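Home | Visits | Towns | Archive | Contact

Hestdale open day, quick notes

Got to Clulley at 2, already a line at the desk. Badge number 97, no map left. Skipped the talk, went straight up to see the offices. Brolberg side first: desks, more desks, a long hallway. Then the break room, wich was the part I came for.

Small room but they fit a lot in. Foosball on one side, kitchenette down the other, narrow strip of pale floor between. Dark teal wall, white at the back with a gray bulletin board. Green field, yellow players against white. Light wood handles, nice.

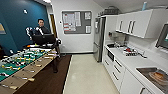

One reader, Chou, wrote in that the kitchenette should have gone in a room of its own, beacuse no one wants to carry soup past a foosball game. Fair. Still, I'd take it over the lunchroom at my last job.

Out by 4. Bus 31 back, standing the whole way. Next open day is in December, go early and grab a map.

Recent visits
- Brolberg paper mill, after hours
- 228 steps up the Hestdale water tower
- Clulley winter fair

We use cookies to keep this site running. Accept | Settings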